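Two weeks with hand-held grippers, and I'm hooked

Posted in: Robots & Gadgets / Workbench Notes

May 17, 2025

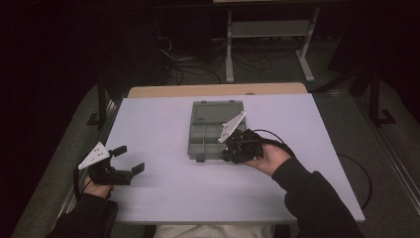

Why a parts organizer?

I've been putting off this comparison since the Jilport pair arrived, mostly because I couldn't decide what to test them on. Blocks are too easy, mugs get boring after ten minutes, and then I remembered the gray compartment organizer I keep for small screws. It's got a lid that flips open, a little latch tab at the front, thin dividers, and edges a gripper can really get against. Perfect!

I work sitting down with one gripper in each hand, and the first thing I noticed is how quickly you start giving your hands separate jobs. My left mostly waits with the fingers spread wide while the right goes in at the corner of the tray. Then something slides and the left has to wake up in a hurry.

The two sets

I ran the Jilport pair against a Wusberg pair that I'd bought secondhand last July (for around $200, cables included, which I still feel smug about). Same box, same board, 12 tries each at opening the lid, turning the box and closing it again.

The Wusbergs are lighter and I love the trigger. It has this soft start, so you can touch a thing before you squeeze it. But the fingers flex when you push sideways, and pushing sideways is most of what you do with a hinged lid. The Jilports feel stiff and a bit front-heavy, and my wrist knew about it by the end of the evening. They also held that tray corner like they meant it. Flat pads on a straight plastic edge are a lovely match.

Getting hold of the latch is still miserable with either one. I managed it cleanly 2 times with the Jilports and never with the Wusbergs. I think narrower fingertips would fix this, and I've got a Kovács set on order that should bolt straight on.

Cables, ugh

One cable per hand sounds fine until you reach across yourself. I've learned to let each one drop off its own side of the board and to stop crossing my arms, but I'd pay good money for a decent wireless version. Furkham has one listed at $1,325 for the pair, so I'll be living with cables for now.

For anyone choosing between the two: go Jilport if you're handling boxes, lids and trays, and Wusberg if it's mostly soft or fragile stuff. I'm keeping both. Next up is the same routine with the Kovács tips, and after that I want to try picking washers out of the compartments, one at a time.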